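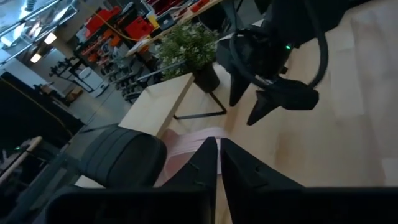 Edham textile reuse scheme to continue through the winter

Hamwood District Council has confirmed that its clothing and household textile reuse scheme in Edham will continue until the end of March, following a trial period that drew more households than had been expected.

The scheme, which opened in the former library building on Brzozowska Road, allows residents to hand in unwanted clothes, bed linen, towels and curtains. Items in good condition are passed on free of charge to families referred by local schools and health visitors. Those which cannot be worn again are sent for recycling.

During the trial, 280 households brought in items and 71 families received clothing or bedding. Children's coats and school jumpers were the goods most often requested. Councillors heard at their November meeting that the supply of adult winter clothing had not kept pace with demand, and residents are now being asked to look out men's coats and larger sizes in particular.

Zuzanna Krajewska, the council's waste reduction officer, said: "We are grateful to everyone who has taken part. A good deal of what is handed in has hardly been worn, and it is going to homes in the district where it is needed. We would ask people to wash items before they bring them and to tie shoes together in pairs."

Opening hours will change from next month. The building will be open on Thursday from 2 pm until early evening, replacing the present morning session, which working parents had said they were unable to attend. The number 33 bus stops outside the entrance and there is a ramp at the side door.

The scheme is not able to accept duvets, pillows, carpets or any item which is damp or stained with paint or oil. These should be taken to the household recycling centre at Hamwood in the usual way. Bags must not be left outside the building when it is closed.

A repair table run by the sewing group Riko will also return. Residents may bring one garment per visit for small repairs such as hems, buttons and split seams. There is no charge, although donations towards thread and fastenings are welcome. Places cannot be booked in advance.

Families who wish to receive items should speak to their school office or health visitor, who will complete a short referral form on their behalf. A further report on the scheme will be put before councillors in the spring.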